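Local Footy Umpire Vows To Explain Every Decision, Starting With The One From Last Season

September 3, 2021

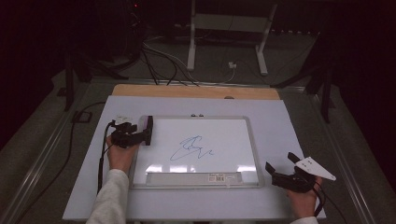
The senior field umpire of the Cassim and District Football League would like it known that he has plenty of time. He has put the kettle on, he has cleared the good chair of laundry, and he has asked that anyone who was at the Sastau ground for last season's preliminary final, in particular the 1,813 people who told him at the time that he needed glasses, drop in whenever it suits them.

"I've got nothing but goodwill for every one of them," he says, setting out a plate of date scones and a folder as thick as a phone book. "Passionate people, lovely people. A woman behind the southern goals called me something I had to ask my brother-in-law about, and do you know, I thought it was rather well put."

The decision in question was a holding the ball against the Sastau ruckman, paid late in the last quarter with his side 7 points up. Hisell took the kick, then the lead, and then the premiership the week after. In Sastau the matter is still brought up at christenings.

It's the umpire's belief, and he holds it with real tenderness, that all this bad feeling comes from not having heard the whole story. He has therefore written the whole story down. It opens with his childhood.

"You can't understand prior opportunity unless you understand my father," he explains. "Dad was a great one for giving a person a chance. He'd hand you the last chop and then he'd wait, and if you didn't do something with that chop in a reasonable time, well, he'd take it back. So there I am all those years later, and this big fella's got the ball tucked under his arm, and he's looking left, he's looking right, and I'm thinking about chops — and I blew the whistle."

He stops to top up my tea, though I've barely touched it, and asks whether I'm warm enough.

The explanation is in 6 parts, and he is willing to give any of them separately to people who have a bus to catch. The first covers the rule as it was written when he sat his exam. The second is mostly about wind. By the fourth he has moved on to the ruckman himself, a man he has nothing but admiration for, and who has so far returned three of his letters and kept one, which the umpire regards as a very promising sign.

"He wrote 'please stop' on the back of the envelope," he says. "Beautiful handwriting for a tall man. And he did say please!"

I ask if he has ever considered that he might simply have got it wrong.

"Oh, I got it wrong," he says, buttering a scone. "Goodness me, yes. Shocking decision. He'd had the ball for about as long as it takes to sneeze, poor love. I knew it before the whistle was out of my mouth. But that's only part five, and I wouldn't want people skipping ahead."

He has printed 1,000 copies of the full account at the Jiston newsagency, with a spiral binding so that it will lie flat on a kitchen table. He paid for them himself out of what he'd put by for a new hot water system. A few have gone already. The Hisell club took one for its trophy cabinet, and the pub at Sastau ordered a whole box, having run short of firewood.

"They were very polite on the phone," he says. "They asked if the covers were glossy, and whether that'd make them smoke. I thought, now there's somebody with an interest in printing."

There have been a few small setbacks since the explaining began. The league has written to say that umpires are discouraged from contacting players, coaches, players' mothers or the man who does the pies. His own wife has heard part two so often that she now goes and stands in the garden when the weather turns gusty. And a talk he gave to the Jiston under-tens, who had been told there would be a sausage sizzle, ran long enough that several of them are understood to have moved up an age group.

He doesn't hold it against anyone. He'll be back in the middle this September for the finals, provided his knee behaves itself, and he's decided that from here on he'll explain things as he goes, to save everybody the wait. He tried it in the last home-and-away game at Cassim, where he paid a free kick in the back and then had both sides sit down on the grass while he took them through it.

"We didn't quite get to the second half," he says. "But the questions were excellent."

He walks me out to the car, still on the subject of the wind, and hands a second copy through the window for my mother. She doesn't follow football, I tell him. He says in that case she'd better start with the appendix, and goes back inside to fetch it.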